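Workshop > Notebooks > Teleop > White appliance counter

Fruit on tray, remote control sessions, March

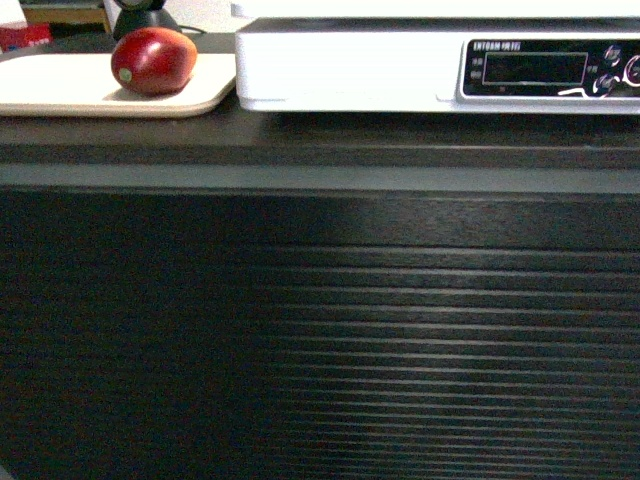 Shivam Kaushik

Started at 9 with the head view check. From the standing position the dark cabinet front fills most of the picture and the tray and the white appliance only get the top strip. Tilted the head down less for the second block so the fruit sits nearer the middle. Wajid wants both tilts kept in the set, labelled separately.

Task today: pick the red fruit off the cream tray, hold for a second, put it back down on the tray. Operator on the Iletti hand controllers, left arm parked. Target was 100 demos, got 32 before lunch and stopped at 85 when the right wrist started lagging again. That puts the running total at 1,008 including Murray's from last week.

Notes for whoever drives next:

The tray has a thin raised rim. Come in from above. Darlene tried a low sideways approach and the fingertips caught the rim on 15 goes, all marked as fails, not deleted.

The right end of the tray is very close to the appliance. Fruit near that end means the wrist wants to swing over the housing. Turn the wrist first, then go down.

Skin is shiny and throws a bright highlight along the top. The Morin tracker jumped between the highlight and the real outline a few times. Blinds half down helped a bit. Try the diffuser on Saturday.

Watch the black cable behind the tray on the way out.

Hand guiding (arm in free mode, me pushing it through the motion) gave smoother paths than remote, but my sleeve is in most of the clips. Laurier thinks we can mix the two. I would train on remote only first and compare.

To do: wrist lag log to Murray, rename the folder from block two, ask Wajid about release height.

We use cookies to keep you signed in and remember your notebook settings. Accept | Manage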